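Anitha Krishnan
@anithakrishnan
2017-09-09

Thread. I've now read the Zesstead "sleep better" sheet study so you don't have to. The claim on the package is that their sheets cut the time it takes to fall asleep. I have questions.

First, the sample. 50 people got the sheets, 50 got nothing. So the other group knew they weren't getting anything. If you mail me a free sheet set and then ask how I slept, I'm going to say great.

Second, the 3854 in the ad. That's "nights of data." It is the same people over and over, counted once per night. You don't get to call that 3854 of anything else, and the ad comes pretty close.

Third, everybody filled in their own sleep diary the next morning. I can't tell you when I fell asleep last night. Can you?
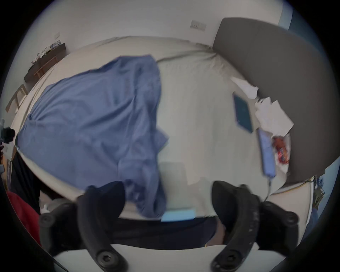

Q I keep getting: does thread count matter at all, then?
Up to a point, for how the cloth feels on your skin. Past that, makers can count the strands inside each yarn separately and print a bigger number.

Crescencio Cuevas asked whether the study was published. There's a PDF on the Zesstead site. No journal, and the only author listed is Frans Van Damme, who is also listed as their head of product.

I wrote to them in February asking for the diaries with the names removed. Got a coupon.

Someone will say "but I bought them and I sleep better." Fine, keep them. I bought mine at Bañuelos on clearance and sleep the same as ever, and that proves nothing either.

What would change my mind: both groups get new sheets, same packaging, and neither knows which is which. 7 weeks would do it. Not a hard study to run.

Muting this for dinner. Anayeli, yes, I saw the pillow one. Next week.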